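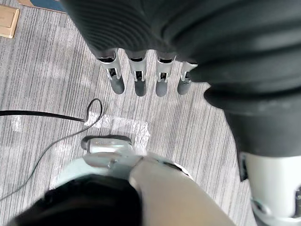

I finally cleaned the carpet, and I want to write down how I did it before I forget, since last time I did not write anything and I had to learn all again.

The carpet is the grey striped one. I bought it from Furnthorpe when I moved to Vidal, and it was the most expensive thing in the room for a long time. I chose stripes because I believed they would hide the dirt. They hide crumbs very well. They do not hide tea.

First I vacuumed, two times. One time along the stripes and one time across them. Along the stripes is easier and feels nicer, but across brings up much more dust, so now I think I did it wrong for years. I used the narrow nozzle near the wall, where the wide one does not reach. In 14 minutes the container was full and I had to empty it on the balcony.

After this I mixed the cleaning powder. It is called Deltosora and it comes in a paper bag with a small spoon inside. The instructions say 6 spoons for one bucket. I put less the first time because I was afraid for the color, and nothing happened with the stain, so I made a new bucket with the full amount. The water must be warm but not hot. I tried it first in the corner behind the door and waited one hour. The grey stayed grey.

Then it is only patience. I put the foam on with a soft brush, I leave it, and I take it off with a damp cloth. I worked in squares, starting at the window and going back to the door. My knees were not happy. An old pillow under them helped a lot, and I recommend to take it from the beginning and not after half of the room like me.

The tea stain is now much lighter. I can still find it if I know where to look, in the evening when the lamp is on. I will try again in August, when I can leave the windows open all night and it will dry faster. This time it needed until the next afternoon, and the whole apartment smelled like wet wool, although the label says there is no wool in it.

I also looked at the small cleaning machine from Reder, which you can rent for 49 per day. For a bigger carpet I would maybe take it. For one room I prefer the brush, and with the same money I bought a felt pad to put under the carpet. It does not slide any more when I walk on it in socks.

Next is the sofa cover. It has a zipper that I am afraid to open.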